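Kurkside 修复间 工作笔记
2020年11月14日

早上到得比平时早，楼里暖气刚上来，工作台摸着还是凉的。先烧了水，泡了一壶茶端到外间，坐着把昨天的笔记重看了一遍，才回来开工。今天主要还是 Fuentealba 家那本大账册，顺带把浆糊的事弄明白，这几天浆糊一直不对劲，心里总惦记着。

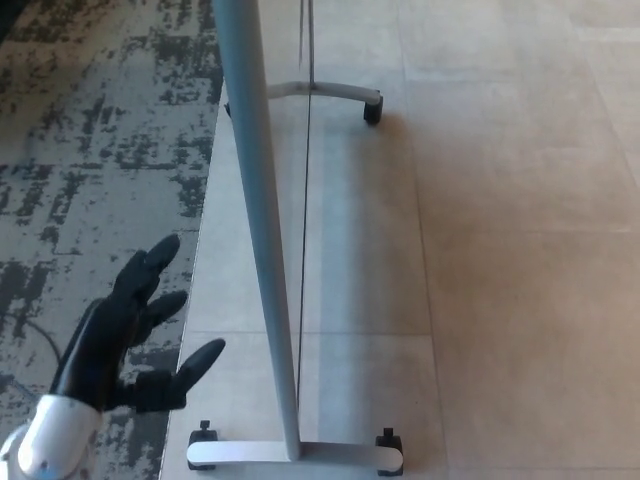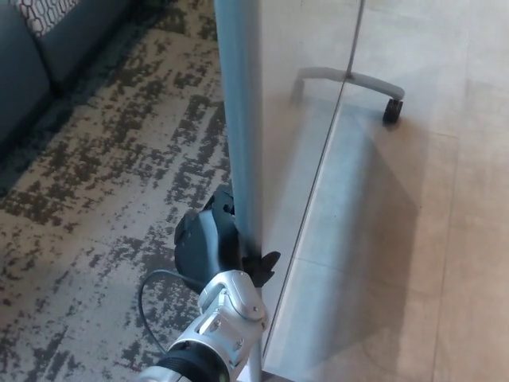
外间，花纹地毯和竖杆。

先说浆糊。上一锅小麦淀粉浆煮出来看着挺好，透亮，拉得起丝，放凉过筛之后也细，可一上到薄皮纸上就发涩，刷子走过去会带起纸毛。我起初怀疑刷子，换了那把旧的羊毛刷，还是一样。后来又怀疑是水，就改用过滤水重新煮，稍微好一点，但也说不上解决。今天索性从头来：淀粉 60 克，前一晚就泡上了，早上把上面那层清水倒掉，换新水，再小火慢慢搅。搅的时候不敢走开，收音机也没开，就盯着锅底看它一点一点变稠。等到整锅都转成半透明以后，又多煮了一阵，比以前久。我猜问题多半出在这里，以前看它变透了就急着关火，里头其实没熟透。

放凉以后过了两遍筛，再用刷子在大碗里慢慢调稀，调到像淡奶油的样子。拿废纸试了几条，顺得很，刷子滑过去一点声音都没有。当时真高兴，站在那儿又多刷了几条，纯粹是舍不得停。以后煮浆的同事请记得，宁可多搅一会儿，胳膊酸就换只手。剩下的浆装在小玻璃罐里，放在冰箱最上层，罐子上贴了条，别跟谁的酸奶弄混了。

账册。这本一共 1,059 页，书脊从第 259 页那里裂开，裂得很深，一翻到那儿整本就往两边倒，像一块掰开的面包。前后的折帖倒还结实，缝线虽然旧，拉着仍有劲，所以我和 Maricica 商量下来，还是不全拆，只在裂口处补缝，再加一层衬。她比我有耐心，把裂口附近的旧胶一点点润软了刮下来，刮了整整一个上午，中间只喝了半杯茶。旧胶是动物胶，颜色很深，润开以后有股味道，说难闻也不算太难闻，就是会跟着人走，我中午吃饭时还闻得到自己袖口上的。

补缝用的是亚麻线，先过了蜡。针脚顺着原来的孔走，有几个孔已经拉豁了，就先在折缝里垫一条皮纸，等干了再下针。这一步急不得。我去年二月修一本小的祈祷书，就是没等干透便下针，纸条被针带得皱起来，后来拆了重做，心疼了好几天。今天学乖了，垫完纸条就压上重物，转身去收拾别的。

趁等干的工夫试了 Bikeck 新寄来的皮纸样。两种厚薄，薄的那种对着窗看，纤维长而乱，很漂亮，撕边也撕得出毛茸茸的一圈，贴到旧纸上几乎看不出接缝。厚的那种稍微硬一些，我觉得做书脊衬合适，补页面就嫌重了。颜色上薄的偏暖，跟账册的纸比较接近，厚的略微发灰，要用的话恐怕得先染一染。Maricica 的意见和我不同，她觉得厚的不染也行，反正衬在里面看不见。我还是想染，看不见我也知道它在那儿。这事先搁着，等下回两个人都不累的时候再争。

下午用 Firner 那台压书机。螺杆又有点紧，转到一半会顿一下，我拆下来擦了一遍，旧油都结成了黑泥，抹了新油以后顺多了。提醒大家，用完别拧到底放着过夜，松开一点，木板也能歇歇。压板左边那个角有一小块缺口，垫的时候请转个方向，别让缺口正好落在书脊上，会留印子。

压之前书芯两面各垫了吸水纸和无纺布。吸水纸换过 2 次，第一回拿出来明显是潮的，第二回只剩一点点凉意。到傍晚打开看，裂口合得很平，我试着轻轻翻了翻，没敢翻到头，翻开的弧度比我预想的好。当然还得看全干以后怎么样，现在夸口太早。

顺便记一件跟修复没什么关系的事。账册里夹着好几样东西：一片压扁的叶子，一张写了半句话的纸条，还有一小截蓝色的线。纸条上的字我认了很久，大概是在催谁还面粉钱，口气还挺客气。页边上也常有人随手记些天气，哪天下雨，哪天路上走不了车，有一处写着母鸡又不下蛋了。修的时候总忍不住要读，一读就耽误工夫，Maricica 从对面咳嗽一声，我才又低下头去干活。这些夹件都按原来的位置做了记录，各自装进无酸纸袋，袋子上写了页码，和账册放在同一个盒子里，交还的时候一并给人家。

书口的霉斑也看了一下。60 多页的下角有，颜色浅，摸着是干的，暂时用软刷扫过，扫的时候开了抽风，戴了口罩。刷子单独放在窗台的纸盒里，先别拿去做别的。

还没做完的：
裂口处的书脊衬，等书芯干透再裁纸。
封面皮子的右上角起翘，要回软，我想先拿小块边料试试温度。
Bikeck 的样纸给人家回个信，薄的那种可以订，厚的再等等。
蜡快用完了，亚麻线倒还够。
浆糊罐子后天打开闻一闻，有酸味就倒掉，别舍不得。

收工前把台面擦了，账册留在压书机里过夜，螺杆松了小半圈。茶壶我带去洗了，杯子明天再说。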